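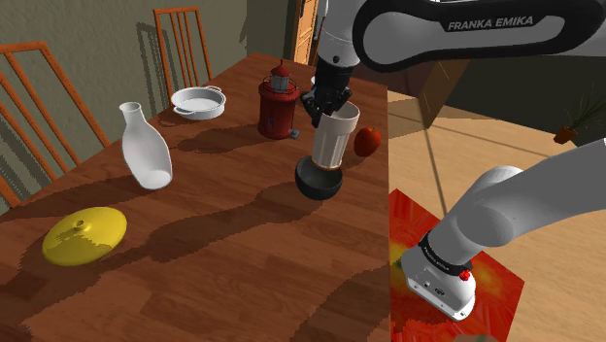
Placement is where most of our hours went this time, so I'm starting there. The planner we inherited from the first phase was good at getting hold of things and pretty poor at letting go of them, and the reason was a dull one: it treated every container as a solid lump. Ask it to put a cup in a bowl and it would plan a lovely path to somewhere over the bowl, decide it was about to crash, and back off. The dining room scene is the one I now use to check this, with the tall white cup held by the rim over the dark bowl and the apple sitting right beside it, close to the table edge. If the arm swings wide on the way down, the apple is the first thing to suffer. The lower edge of the cup dips a little into the opening of the bowl, and the old collision model would have thrown that pose out before the optimizer even looked at it.

The fix was to stop using one convex hull per object. Bowls, pans and anything else with an opening now get split into smaller convex pieces when the asset is loaded, and the results are cached, so we only pay for it once. Lachlan Kerr wrote the splitter and I wrote the part of Lyimo that uses it. (For anyone new on your side: Lyimo is the planner, Genik is the tool that builds the rooms and tables we test it in. I know the names don't help!)

It has a cost. Planning got slower with all those extra pieces to check, and for a couple of weeks I was honestly a bit glum about it. Then Kirsty Cowie suggested we keep the crude hulls for the long travel across the room and only switch to the detailed pieces once the gripper gets near the target, and that won back most of the lost time. The switch distance is set by hand at the moment. I'd like it to depend on how crowded the table is, but I haven't started on that.

What we ran

The regression suite now holds 1,968 generated scenes, all of them in simulation. Genik picks a room, a table and a handful of household objects, drops them, lets them settle and throws the scene away if anything has rolled off. Then it writes a task for the scene, such as "put the cup in the bowl", and Lyimo gets one try at it. The whole suite runs overnight on the machines at Jirkstead, and by the time I've made coffee there's a page of failures sorted by type. This has changed how I work more than anything else in the project. I used to find out that I'd broken something when Lachlan came over looking apologetic.

I also picked 40 scenes by hand as a short list that runs on every code change. They're the awkward ones: things near table edges, tall things next to short things, handles poking out where the fingers want to go. It's not a fair sample and I don't quote pass rates from it. It's there to catch me being careless.

Perception

Less to show here, I'm afraid. The plan said we would move from perfect object poses (read straight out of the simulator) to poses estimated from rendered camera views, and we're partway. The estimator is wired in and the planner will happily take its output. Hard shadows are giving us grief, though. A dark band across a wooden tabletop looks enough like an object boundary that the segmentation step sometimes cuts a lid or a pan in half, and then we get a confident pose for half a pan. We could cheat and soften the lights, and I've been tempted, but the lighting in a real kitchen isn't going to be kind to us either. Kirsty is retraining the segmentation step with the light direction varied much more than before. I'll have numbers for you in the next report.

Shiny things are the other sore spot. Glossy ceramic and fruit both throw off the depth estimate, and the error goes mostly along the viewing direction. For now the planner reads the estimator's uncertainty and adds extra clearance, which is safe but makes it give up on tight placements it could really manage.

Tooling

Two small jobs that weren't in the plan but paid for themselves:

Replay files. Any failed run can be opened at any time step, with the planner's candidate paths and the collision pieces drawn over the scene. Before this we were reading logs and waving our hands in the air.

Grasp labels. Each grasp is now saved with a plain label (rim, body, handle) so we can sort failures by it. Rim grasps on tapered cups slip more than I expected in the simulator, and I don't know yet whether that's our friction settings or a real weakness in how we pick the grasp. Lachlan thinks friction. I have my doubts – we've agreed to leave each other alone about it until he's done the sweep.

Money and time

We're inside the budget. Compute came in lower than planned thanks to the caching, and I'd like to move what's left over into Lachlan's time, if you're happy with that. I need a yes or no from you before I can change his hours. The perception milestone will slip. I'd put it at September, and I would sooner tell you that now than keep nudging it along in each report.

Next up

Finish the retraining and run the full suite on estimated poses. Do the friction sweep. Start on stacked placement, where the thing you put down becomes the thing you put the next item on, which I'm looking forward to a great deal and Kirsty is not. The visit to your offices in Fekcombe still suits us. I can bring a laptop and run scenes live, failures included, if there's a room with a decent screen.

One more request: could whoever keeps your reporting template add a field for software releases? I've been putting ours under "Publications" and it feels wrong every time.

Home Projects Reports People Contact

Lyimo project progress report, April 2025 | Contact the project team | Back to top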